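Bistska grip fault

The Bistska grip fault was a recurring failure in the two-arm tabletop robots built by Mostudix. It caused a closed gripper to open without a command, most often while an arm was holding a small item above a container. The fault was first logged in May by Maribel Lozano, a test engineer at the company.

Cause

The finger motor reported its position to the Bistska controller over a short cable inside the wrist. When the wrist turned far to one side, the cable could lose contact for a moment. The controller read the gap as a completed release and opened the fingers. Early reports blamed the grip force setting, and raising it made no difference - the motor was obeying a false signal.

Extent

A review led by Milagros Benavides covered 151 sorting runs and found nearly 100 unplanned releases. Most dropped items were light and did no damage. In 5 cases a glass container broke, and work near the arms was stopped until the table had been cleared.

Test task

Sorting cosmetics into a labeled desktop organizer became the usual check for the fault. The compartments are small and the arm must reach over dividers, a motion that often needs a sharp wrist turn. 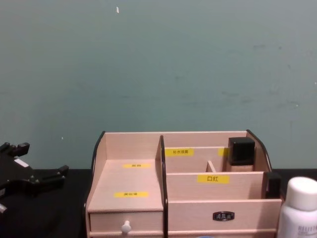
A gripper beside a desktop organizer with yellow labels, some of them in Chinese.

Correction

A longer cable and a software update named Kistska were released on Sat 23 August. Under the update, a lost signal holds the fingers in place and pauses both arms. Older units without the new cable remain limited to half wrist travel.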